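Toy bowl on the table: keep it or go back to a basket?

Forum: Small Spaces, Tidy-ish People

yvette_simard
Okay so this is a silly one but I've gone back and forth on it since Monday. We have one good wooden table and it does everything in this apartment, meals, mail, toys, all of it. I gave up on the fabric bin (crumbs in the seams, so gross) and started using a plain turquoise plastic bowl for the plush stuff that ends up on the table. Toy goes in, done, wipe the bowl out whenever. I kind of love it? My sister says it looks like I'm about to make pancakes. Would you leave a bowl like that out all day or does it just turn into one more thing to move?

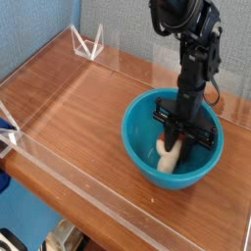
Murray Carrier
Leave it out. If it lives in a cupboard you won't use it, I've been through this with at least 4 containers. My only gripe with a deep round bowl is that small things sink to the bottom and get forgotten, and then you find a mitten in there in June.

shahab.s
Gotta disagree with Murray, sorry. Round things on a table waste space! You can't push a bowl into a corner. I have a square Imholm tray, low sides, everything visible, and it fits right up against the wall. Plush doesn't roll anyway so what do you need the high sides for?

yvette_simard
Fair, but the high sides are the whole point for me. With a tray the toys spread out and then the tray is basically a second table. With the bowl there's a limit. Also that color makes me happy on the reddish wood, and I'm counting that.

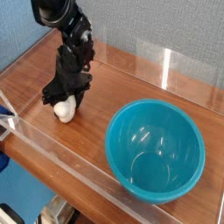 White plush and the turquoise bowl.

annick_sutherland
Color totally counts. I'm more worried about the table, to be honest! Is it oiled or sealed? I had a plastic bowl sitting on an oiled top for one whole summer and when I picked it up there was a ring, paler than the rest. Took me forever to even it out. I used the Bivimwood paste, two coats, and left it overnight in between.

yvette_simard
Oh no. Sealed, I think? It was secondhand so who knows. I drip water on it and the water just sits there. I do slide the bowl to a different spot when I wipe down in the evening, mostly by accident.

Murray Carrier
If water beads you're fine. Annick's thing sounds like light more than plastic, my desk did that under a lamp.

annick_sutherland
Could be light, sure, but I'd still move it once in a while. Costs nothing.

yvette_simard
Will do. Next question while I have you all. How often do you wash plush that lives on a table where people eat? The white one is the problem child. It's fuzzy and it's white, need I say more.

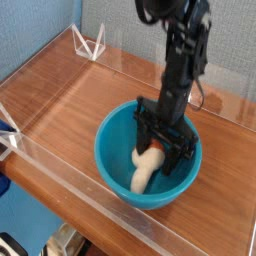
I've been doing cold wash in a pillowcase and then letting it dry flat on a towel, and the fuzz survives okay, but it takes ages to dry in the middle. Tempted by the dryer on low. Talk me out of it or into it.

faizal_m
Out of it!! I put a fluffy rabbit in on low and it came out feeling like a pot scrubber. Squeeze it in a towel, then hang it near a fan, and fluff it with a clean toothbrush once it's dry. Wash only when it looks like it needs it. For me that's roughly every 2 months.

shahab.s
Low heat has been fine for ours, several times. Depends on the fabric I guess. Check the label if there still is one.

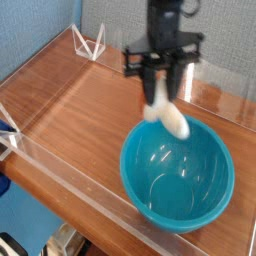

Photo: yvette_simard

yvette_simard
Okay, towel and fan first, and I'll try the toothbrush. The bowl stays for now. Shahab, how deep is that Imholm tray? I might want one for the mail.

shahab.s
About as deep as my thumb is long. I'll measure it tonight when I'm home and post it here.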